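Startseite | Themen A-Z | Wohnen und Einrichten | Möbelkunde | Register

Nierenförmiger Schreibtisch

Als nierenförmiger Schreibtisch, kurz Nierenschreibtisch, wird ein Arbeitsmöbel bezeichnet, dessen Platte an der Vorder- oder Rückseite geschwungen verläuft und im Umriss an eine Niere erinnert. Der Begriff beschreibt allein die Form der Platte. Über Gestell, Material und Zahl der Schubladen sagt er nichts aus.

Formgeschichte

Geschwungene Schreibmöbel mit eingezogener Vorderseite waren bereits im 18. Jahrhundert bekannt und wurden vor allem in England und Frankreich gefertigt. Im deutschen Sprachraum verbindet man die Form meist mit dem Nierentisch der 1950er Jahre, einem niedrigen Beistelltisch auf schräg gestellten Beinen. Vom Nierentisch unterscheidet sich der Schreibtisch durch die größere Arbeitshöhe und in der Regel durch mindestens einen Schubkasten. Der Möbelkundler Wim Michiels ordnet in seinem Handbuch beide Typen der Gruppe der Freiformmöbel zu, weist jedoch auf ihre getrennte Entwicklung hin.

Platte und Oberfläche

Heutige Ausführungen bestehen überwiegend aus furniertem Plattenwerkstoff, seltener aus Massivholz. Verbreitet sind helle Hölzer wie Eiche, Esche und Birke. Die Kante wird der Rundung folgend gefräst und anschließend mit Umleimer oder Furnierstreifen belegt - bei engen Radien ein aufwendiger Arbeitsgang. Das Modell Flurine des Herstellers Natora weist an der schmalsten Stelle eine Plattentiefe von 5 cm weniger auf als an den beiden Enden. Die Höhe kleinerer Modelle liegt häufig bei 70 cm.

Schubkasten

Der Schubkasten benötigt gerade Seiten und kann der Rundung der Platte daher nur mit seinem Vorderstück folgen. Üblich ist der Einbau auf der rechten Seite, wo die Platte ausreichend Tiefe bietet. Ein über den Kastenboden hinaufreichendes Vorderstück hält den Inhalt beim Herausziehen zurück. Bei einfachen Führungen sollte der Kasten nur zu zwei Dritteln geöffnet werden, um ein Kippen zu vermeiden.

Nutzung und Ordnung

Die nutzbare Fläche ist kleiner als bei einer rechteckigen Platte gleicher Außenmaße. Gegenstände des täglichen Gebrauchs werden zweckmäßig zu den Seiten hin abgestellt, sodass der Bereich vor der sitzenden Person frei bleibt. Getränke gehören möglichst nicht über einen geöffneten Schubkasten.

Heller Schreibtisch mit geschwungener Platte, darauf Colaflasche, weiße Tasse und Wasserflasche; rechts der geöffnete, leere Schubkasten.
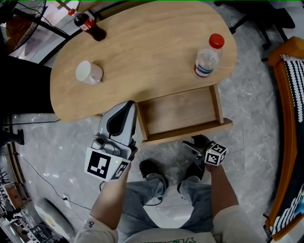

Pflege

Holzoberflächen werden nebelfeucht in Richtung der Maserung gewischt und trocken nachgerieben. Ränder von Tassen und Flaschen sind umgehend zu entfernen. Geölte Platten sind einmal jährlich nachzubehandeln, vorzugsweise vor Beginn der Heizperiode.

Siehe auch: Nierentisch, Sekretär, Schubkastenführung

Zuletzt aktualisiert: Dezember

Seite drucken | Artikel per E-Mail senden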